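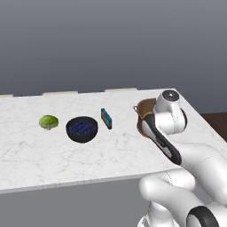 4. Replaying the pot episodes

Section 3 got you as far as a running simulator. This section covers the replay test, which is the part of the Polidberg method we trust least and so the part you should do most carefully.

The claim is that a policy trained only on simulated kitchens will rank the same way against its rivals as it would on a real arm. We have repeated the simulated half of that work. The ranking does hold up inside the simulator. Whether it means anything outside is a separate matter, and nothing in this section will settle it for you.

4.1 Before you start

1. Finish the install in section 3 and check that the Sokeck loader opens without warnings. A warning about missing textures can be ignored. A warning about joint limits can't.

2. Set the episode count to 200. The original write-up uses 2000, but on a single desktop machine that takes days, and our ranking was unchanged when we went that far.

3. Fix the random seed at 23. Write it in your log. If you leave the field blank the loader picks one and doesn't tell you which.

4. Leave the objects on the counter where the loader puts them. Moving the fruit or the pot by hand resets the contact settings.

Caution: do not copy contact settings from the Ertürk branch. They make the gripper hold almost anything, and your scores will look splendid.

4.2 Running a replay

1. Choose Replay, then Pot, then the policy file.

2. Step through the first episode at quarter speed. Stop when the fingers are on the rim.
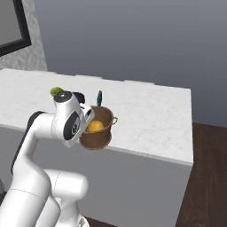
Figure 4b. Gripper on the rim of the pot, with the fruit inside.

3. Look at the fingers and the rim from a second camera. If they pass through each other, lower the time step and begin again. A grasp that relies on overlap should not be scored, whatever the success flag says.

4. Check the fruit as well as the pot. The success flag reads the height of the pot and nothing else, so a policy that tips its load out on the way can still pass.

5. Let the remaining episodes run at full speed and save the log.

Note: in our run the flag and a person watching the replays disagreed on 38 episodes. We report both scores. The published table gives only the flag.

4.3 Scoring the fruit task

1. Load the second kitchen from the same menu. The file name still says "draft" but it is the right one.

2. Pause each episode while the fruit is held over the pot and save a still. You will need it if two people score the episode differently.

3. Mark a pass only if the fruit ends up in the pot and stays there until the clock stops. Near misses are fails. The Pledard score sheet has a "partial" column; leave it blank, as we could not find two readers who used it the same way.

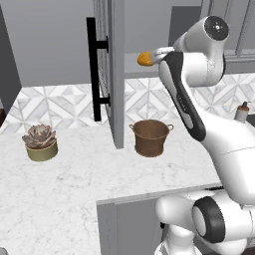
4.4 Comparing your results

1. Open both logs in the compare tool and sort by policy name. Sorting by score hides ties.

2. If two policies swap places between the flag score and the watched score, treat them as equal.

3. Do not average the two kitchens. They differ in too many ways for a single figure to be of use.

Last changed Jul 7, 2025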